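Updated in November. Written for first-time leafleters with the Romik neighborhood newsletter.

# How to deliver 400 flyers on foot

One person can hand-deliver 400 flyers over two afternoons if the route is planned first. The steps are the same for a yard sale, a tenant meeting or a small shop opening.

## Before you go

1. Print a street map and mark each block with a pencil. Put houses on one sheet and apartment buildings on another.
2. Count the flyers into bundles of 50 and put a rubber band around each. You will have 8 bundles.
3. Write the street name on a sticky note on top of each bundle.
4. Carry two bundles at a time in a shoulder bag. Leave the rest in the car or at home.

Fold flyers once, with the headline on the outside. Glossy paper slides out of door handles, so plain 24-pound paper is better for houses.

## Walking the route

Do one side of the street, cross at the corner, and come back on the other side. Zigzagging feels faster but adds a lot of steps. Start after 10 a.m. and stop before dark.

Apartment blocks need more planning than houses. The entrance can be set back under the upper floors, and the main door is often locked. Call the building office the day before and ask if you can leave a stack in the lobby.
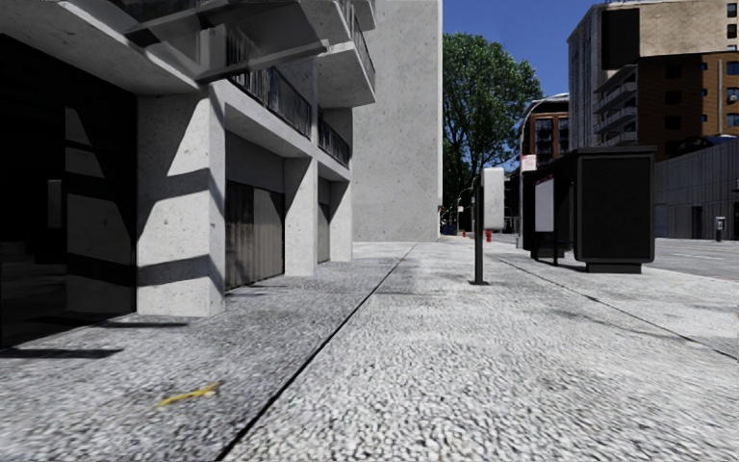 **Can I put flyers in mailboxes?**

In the United States, mailboxes are reserved for stamped mail. Use the door handle, the doormat or a lobby table, and skip any door with a "no flyers" sign.

When you finish a block, cross it off on the map and write down how many flyers are left in the bundle. If you have more than 5 left over, check the map for a side street you missed.

Aslı Gökçe, who lays out the newsletter, keeps the finished maps in a folder and uses them to set the next print run. Her last map for Phillips Street showed two buildings that no longer accept paper at all.

## What to bring

- Map and two pencils
- Rubber bands
- Water
- A plastic bag to cover the bundles if it rains
- A phone number to give to anyone who asks to be left off the list

Send removal requests to the newsletter desk the same evening so they get on the map before the next run.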